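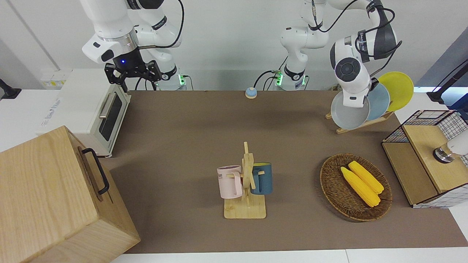 A toaster oven and kitchen things on the long brown mat.

Raíssa Tavares picks up on the second try. She's in the cab, engine off, eating lunch. She runs the moving crews at Notus, three trucks, mostly apartments, mostly Paltinmont and the streets behind it.

"June is nuts," she says. "Everybody's lease ends the same week. We did 17 jobs in one of them. Never again."

What goes wrong? Parking, she says. Always parking. "People book us and forget the permit. Then I'm carrying a couch 200 feet uphill and the clock's running."

Her quotes are by the hour, two movers minimum. Stairs are extra after the third floor. She used to do flat rates back when she worked at Fehr, didnt like it. "Somebody says one bedroom. You get there, it's one bedroom and a full garage."

Boxes: small ones for books. Tape the bottoms twice. And label the side, not the top, "becuase we stack them."

Worst job? A piano, 13 steps, a turn at the landing. She won't say whose. "It got up there. They can pay someone else to get it down."

Next pickup is at two. She has to go.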